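About Us

Last updated: August 1, 2022

Ornonside Acting School is a small school for people who want to work in front of a camera or on a stage. We teach adults and teenagers in Hevstead, in two rooms above the old print shop. Every year we have nearly 200 students, and most of them come in the evening, after their job or their regular school.

The school was founded by Salma Kabbaj. She acted for 20 years in television series, mostly in supporting parts: the nurse, the neighbor, the second lawyer. She often says that these parts taught her more than any big role, for the reason that you have one minute to make a person and then you are gone. When she stopped traveling for work, she started with one class of 7 students. Three of them still come to our open evenings.

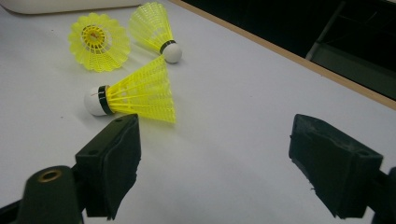

Shehata remarked, after the first term, that it was strange to spend four weeks on listening before anybody was given a line to speak, and that by the fifth week it did not feel strange anymore. We hear this often from new students. The first term is slow on purpose. We work with breathing, with silence, and with looking at your partner while he or she is talking. Scripts come after that.

In the second term the students choose between two directions. The screen group learns how to hit a mark, how to repeat the same scene many times, and how to prepare a self-tape at home. The stage group prepares one full play, which is shown in February to families and to anyone from the town who likes to come. Our room for performance is called Grerkutus. The name comes from our first production, a comedy about a kingdom that does not exist on any map, and it stayed on the door.
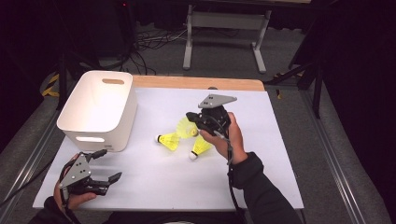

Voice lessons are included in the price for both groups. We do not ask students to lose their accent. Many of our teachers speak English as a second language, and we believe that a clear voice is more useful than a "correct" one. If a part needs a special accent, we practice it for this part.

We are not an agency and we do not promise work. We help with the first resume and with the first headshots, and we tell students about auditions when we learn of them.

To visit a class, please write to the office one week before. The visit is free.

Comments

Marisol: Is the teenage class open to beginners? My daughter has only done one school play.

Office: Yes, no experience is needed for this class.

D. Penn: Saw the play in February. The second act was a bit long but I laughed a lot.

Recent items

Autumn term: dates and fees
How to prepare a monologue of one minute
Open evening at Grerkutus
Self-tape at home, part 2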